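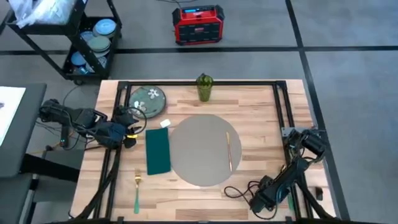
A place laid in the Ridgeway colours: round grey placemat, gold knife, folded teal-green napkin and patterned plate.

Drirside launches Ridgeway table setting collection for November

Drirside, the independent tableware shop and studio, is delighted to announce Ridgeway, a new collection for the everyday table. It brings together plates, glasses, cutlery, napkins and placemats in greens, greys and gold, and it goes on sale in November, in good time for the season when most of us have more people round to eat than we have matching forks.

The collection grew out of a survey Drirside ran with its customers last spring. A total of 2,645 people answered, and the message that came back most often was that they wanted a table that looked cared for on an ordinary evening, without having to buy everything in one go. Ridgeway is sold by the piece for that reason. A household can start with a placemat and a glass and add the rest when it suits them.

"I've wanted to do a green range for years and kept being talked out of it," said Mélanie MacLeod, who led the design work. "Then we put a green glass next to a grey mat one afternoon and that was it, we were off! The two colours are so easy together. You can put nearly any food in front of them and it looks good."

The large round placemat is the piece to start with. It gives each person a clear spot at the table and sets off the wood around it, and it is generous enough for a dinner plate with cutlery laid beside it.

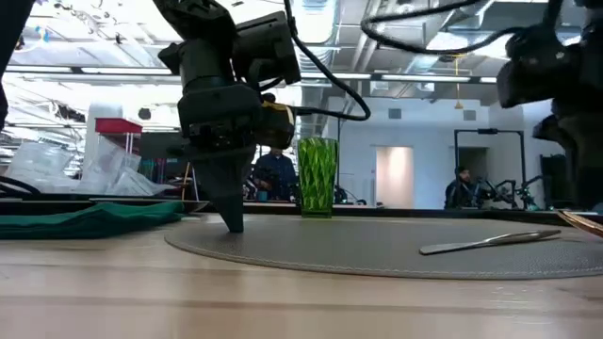

Glass was the part that took longest. The team at Bruridia, who made the trial pieces, went through 7 versions of the green before everyone was happy, and the early ones are still in use in the studio kitchen. Þröstur Kvaran of Bruridia said he was very pleased with where they ended up: "We wanted a colour that changes through the day. At breakfast it's bright, and by supper it has gone quite deep. I have two on my own windowsill and I keep moving them about."

The cutlery pairs gold with green handles, and the plates come in soft green and grey-green tones with a speckled finish. Drirside encourages customers to mix these with what they already have at home. Plain white china works well, and so does anything old and a bit chipped that has come down through the family.
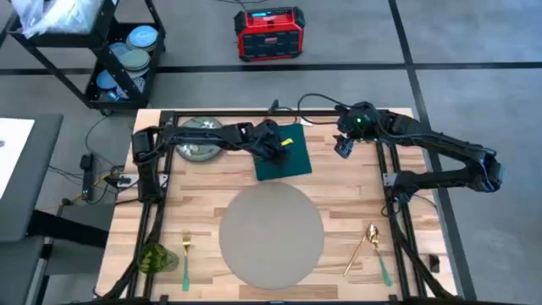 Gold and green cutlery from the collection with the round placemat on a butcher-block tabletop.

The first run is limited to 1,000 placemats, with further stock planned for the new year. Ridgeway will be available from the Drirside shop and from Divero, which is giving the collection its own table by the front window. Visitors to either shop are welcome to pick things up, swap them round and lay a place for themselves.

Drirside will also hold a free evening on table laying in November, led by Francine Nguyen. It lasts 90 minutes and covers napkin folding, where the knife goes, and how to fit eight people at a table meant for six. Places can be booked at the shop counter.

Press enquiries and sample requests: Malte Sauerland, Drirside press desk.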